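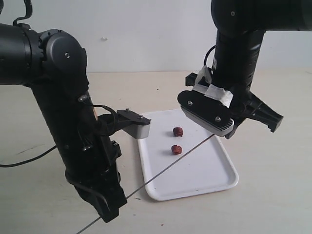
Progress report to the Wulura food handling fund, June
Prepared by Kirstin Yule

Marinescu held its open day at the Dirkstead site and I attended for the fund. The two-arm cell was working with small, wrinkled, dried-fruit-type pieces on a white tray, the class of product our packers complain about most.

I came away less keen than the brochure wanted me to be. Leonidas Christodoulou, who ran the demonstration, quoted 716 picks from the previous session. He couldn't say how many were second attempts. Our line at Unville handles more than 2,000 pieces an hour by hand, on a moving belt, under worse light. One of the grippers has masking tape around its mount. I asked when a production bracket would be ready and got no date.

Spending to date is $413, all travel. I recommend holding the next instalment until Marinescu supplies the full log, failed picks included, and repeats the run with 20 trays of our own fruit, colour-graded as usual. I'll go back for that one if they agree to it.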